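Filed under: Local News > Town Hall | Print this story | E-mail to a friend

Tuvville sorts out its bins, on paper at least

25 February 2026

Tuvville council voted on Tuesday to give every home on the east side a third bin, ending an argument that has outlasted two mayors and one public works director. 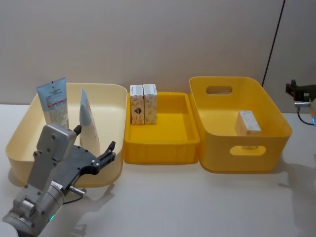 Photo: Walid Rizk

The new bin is for plastic tubes, tubs and pots, which until now have gone wherever residents felt was right. A letter explaining the change went out to 2,032 homes in October, before the change had been approved. The council got 200 replies, 195 of them against.

"We see that as engagement," said Fadi Hakim, who runs the town's waste office.

Toothpaste and lotion tubes took up most of the evening. Under the rules they go in the third bin if empty — and in the trash if not. Councilman Kyung-tae Nam asked who would decide what counts as empty. He was told a leaflet was being prepared. 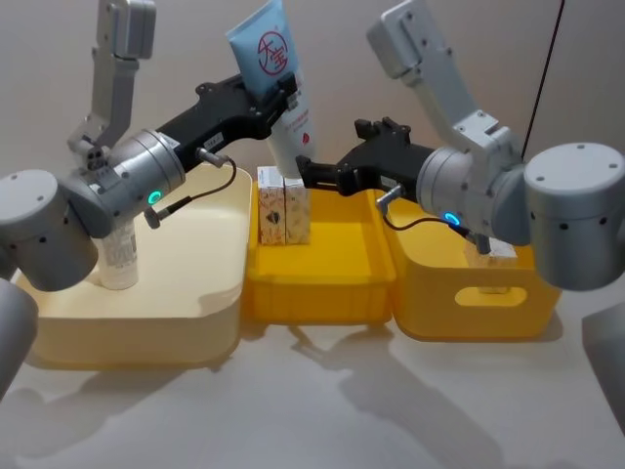 A squeeze tube, the subject of 40 minutes' debate.

Pristov, the hauler, will start pickups once the bins arrive. Imtiaz Bhuiyan of Mill Street said he had room for two bins and planned to keep it that way.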